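Search this site Search Go

Bin picking software: a gallery from the Nanley workshop

0 comments 14 shares

I have been writing and maintaining the picking software at Varstead since the Nanley workshop opened. Most of what we do there ends up as log files and plots, which are dull to look at, so this page has been a long time coming. It covers the four parts of the software in the order a pick goes through them: perception, grasp choice, motion planning and control. A note on the tooling comes at the end, and then the picture and what we are working on now.

The code is split into separate processes that talk over a small message layer called Nisbet. Each process can be stopped and restarted without touching the others. Ľudovít Rusnák wrote the first version of Nisbet and still looks after it. Anything that goes wrong with timing usually ends up on his desk.

Perception

The perception process takes an image from a fixed camera and gives back a set of outlines, one for each thing it believes is lying in the bin. It doesn't try to name the objects. An earlier version did, and it spent a lot of effort telling mugs from bowls when the gripper would have treated them the same way.

We train it on our own images. The current set holds 1,057 labelled pictures. That is small, and it shows when something new goes in. Soft things and rounded things are found well. Clear plastic is still the worst case, because the outline tends to follow whatever is behind it. Shiny metal comes next: a strong highlight can be read as an edge, and one object is reported as two.

The bin itself also causes trouble. Scratches and worn paint look like thin flat objects to a model that has only seen clean surfaces. We now take a reference picture of the bin with nothing in it and feed that in alongside the live one. False finds went down a good deal after that, although a bin that has been nudged out of place brings them straight back.

Grasp choice

For each outline the grasp process proposes a number of places to close the fingers, scores them and passes on the best 10. The score is made up of the width of the object at that point, how close the fingers would come to a wall, and how much room there is on either side.

The wall term has been rewritten more often than any other part of the code. If it is too strong, the arm clears the middle of the bin and then refuses to pick anything else. If it is too weak, it scrapes. We now use the measured slope of each wall in place of a plain box, which lets the wrist tilt into the space that a sloping side leaves free.

Motion planning

The planner is called Wodberg, after the road the workshop is on. It is a sampling planner with a shortcutting step at the end, and it gets a budget of 2,000 samples before it gives up on a grasp and moves to the next one on the list. Raising the budget helped less than we hoped. Most failures were grasps that could never have been reached, and more sampling only meant a longer wait before finding that out.

Cables are the part we handle least well. The planner knows the arm as a set of rigid shapes and knows nothing about what hangs off it. We have padded the wrist shape to allow for the loops, and we limit the last joint to 90 degrees either way from its rest position. That rules out some good grasps. A proper cable model is on the list and has been there for some time.

Control

The arm follows the planned path under position control until it is a short way above the grasp, then changes over to a softer mode for the last part of the descent. In that mode it will give way if it meets something sooner than expected. The changeover used to produce a small jerk, which came from the two modes disagreeing about the weight of the gripper. Both now read the figure from the same settings file.

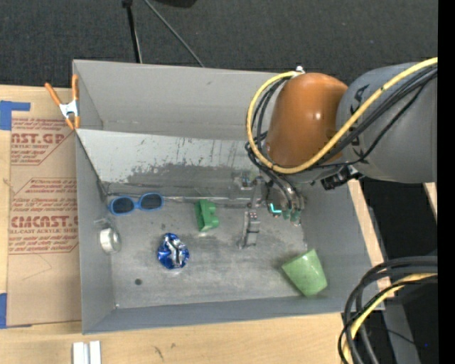 Mixed loads are what we have been concentrating on since February. A bin of identical parts tells you whether the arm is set up properly and very little about the software. With sunglasses, a crumpled can and a speckled cup in the same bin, every stage gets something it finds awkward. A cup on its side against the wall tests the wall term and the tilt together. A crushed can has no sensible width, so the grasp scores come out close to one another and the order can change between two images taken moments apart.

We have tried holding on to the first choice unless a new one is clearly better. It stops the dithering, at the price of being slow to react when an object rolls. I would like the margin to depend on whether anything has moved, and there is a branch with that in it waiting for review.

Tooling

Every run writes a single log containing the images, the outlines, the scored grasps, the path and the joint readings. The replay tool steps through all of them on one timeline. You can swap in a different version of any process and see where its answers part company with the recorded ones. Replay can't tell you if a different grasp would have held, so changes to the scoring still have to be tried on the arm.

The viewer is being rewritten at the moment. The old one loads the whole log into memory, and long runs bring it to a halt. The new one opens quickly but doesn't yet draw the joint readings, so both are installed on the workshop machines for now.

14 shares Share this page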